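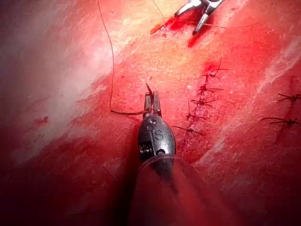 Comparing gripper jaws at the bench

Grip the needle with the ridged part of the jaws and keep them fully closed before you move the wrist. We tried the Harnelus and Cestus jaws for 6 sessions each. Cestus held better – Harnelus was easier to clean.

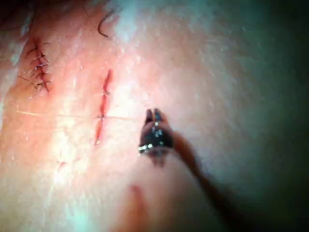
Can I swap jaws without recalibrating?
Run the short routine each time. It takes roughly 314 seconds on the Trurnuta controller.

Lead the thread away from the wrist before tying. Chidubem Ugwu sets the closing force at 745 on our controller scale and leaves it there for fine thread. At 800 the thread frayed.

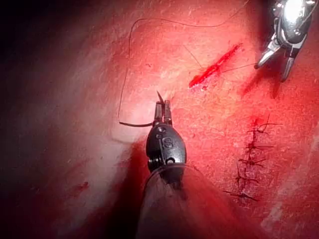 CAMERAS AND CABLES

Wipe the lens with a dry cloth and tape the cable above the wrist joint – leave slack for a full turn.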